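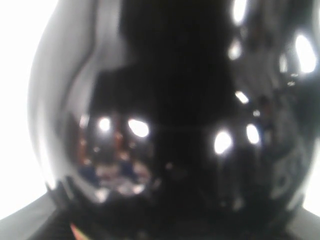 图1 黑色亮面的圆弧表面，近摄。

Brosia 釉色与烧成记录集 说明文档

欢迎来到 Brosia。这份资料最初只是几个爱做陶的人互相传来传去的表格，后来表格越传越长，备注栏里塞满了感叹号和问号，我们才觉得应该把它好好整理一遍，放到一个大家都找得到的地方。如果您也在家里或者小工作室里烧东西，为一只碗的颜色睡不着觉，那么这里多半有您用得上的内容，请随意翻看，慢慢来。

最近更新：2024年2月18日

一、里面有什么

目前共收录 100 条烧成记录，来自 3 座电窑，涉及 32 种釉料配方。每条记录对应一块试片，写明坯土、配方编号、施釉方式、升温曲线、保温时间，以及出窑后的文字评语。评语是各人自己写的，语气差别很大，有人只写“可”，有人能写满半页纸，我们舍不得删，就都留着了。

黑釉占的比重偏大，这要怪张罗此事的几位都偏爱黑釉。青釉和白釉也有一些，铜红目前还很少，手里有记录的朋友请一定来找我们！

二、文件结构

recipes.csv 配方表，以重量百分比记，外加的着色剂另列一栏
firings.csv 烧成表，每窑一行，含升温曲线编号
tiles.csv 试片表，与前两张表用 recipe_id 和 firing_id 关联
notes 文件夹，长评语，纯文本，UTF-8 编码
curves 文件夹，升温曲线，温度一律用摄氏度

三、主要字段

recipe_id：配方编号，改过一次料就换一个新号，旧号不再使用
thickness：釉层厚薄，分薄、中、厚，凭手感判断
surface：表面质感，亮光、半哑、哑光、起皱
defects：缺陷，可以填多项，用分号隔开，没有就留空
author：记录人

关于 thickness 这一栏要多说几句。Zhenhua Peng 一直主张用针规去量，她自己的试片确实都量了，数值写在备注里，其他人的就只有厚薄三档。两种写法混在一起，做统计的时候请留心，别把备注里的数字当成人人都有。

四、数据是怎么来的

一月份我们把纸质笔记逐页录入，由 Tolera Chala 和 Stepan Yatsenko 各录一遍，再对照着改。有 35 条原来只写了“老方子”三个字，只好去问本人，问到了才补进来，所以这些条目的日期不太可靠。原料名称尽量统一成了通用叫法，像“长石”这种笼统的写法，能查清是钾长石还是钠长石的都改过了，查不清的保持原样。

五、请您留意

同一个配方换一座窑，结果可能完全两样，请先烧小试片再上大件。本资料没有做过任何溶出检测，不能据此判断某种釉是否适合盛放食物。称料、拌料时请戴好口罩，粉尘伤肺，年轻时不觉得，还是小心些好。

六、已知问题

第二座窑的热电偶换过，换之前的温度读数偏低，firings.csv 中已用 probe_old 标出，但数值没有修正。
哑光与半哑的界线各人看法不一，Krešimir Pavlović 正在重看一遍试片，下一版可能会有改动。
notes 里有几篇夹着方言，读不懂可以来问。

七、使用与引用

个人、教学和工作室用途都可以自由使用，也欢迎改动后再分享，只请注明出处。引用时写“Brosia 釉色与烧成记录集”即可，若是用到了某位作者的长评语，最好也带上名字。

八、参与进来

新记录请按 tiles.csv 的表头填写，烧坏了的也要！缩釉、针孔、流到棚板上的，对后来的人都很有用处。填好后提交到仓库的 incoming 文件夹，由 Tihomir Vukčević 统一合并，他一般在开窑后的几天里处理，遇上连着烧窑会慢一些，请多担待。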